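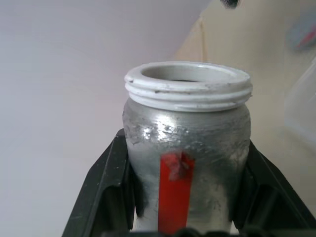
Wedville workshop teaches a gripper to handle jars, one try at a time

July 7, 2019

If you have ever picked up a jar without giving it a thought, spare a kind word for the people at Ilenico, who have been thinking about very little else since December. The small Wedville firm is gathering examples for a learning system called Drurnuvness, and it is doing so the slow way, with a person guiding the gripper through each pick-up by hand while a little camera near the fingers records the lot.

The team has 700 recordings so far and would like to reach 1000 before any serious training begins. Mojtaba Nouri, who looks after the sessions, is cheerful about how long it is all taking. "You hold a jar by its sides and you think, well, that was simple," he told us over a very welcome pot of tea. "Then you try it again a bit lower down, or a bit tighter, and you find it's a different job altogether."

There are 17 jars and bottles in the collection, and the silver one with the red stripe and the white screw neck has become something of a favourite (it has certainly seen some life, with its smudges and the chip at its rim). Shiny, patchy surfaces look different every time the light shifts, Mr Nouri explained, and he wants plenty of those in the mix. Clumsy attempts are kept too, each with a short note saying what went wrong.

Sessions are kept to 8 recordings at a stretch, after which somebody else takes over the controls. The finished set will go to Shojaei, the partner firm that is building the learning side of Drurnuvness, and lids are next on the list.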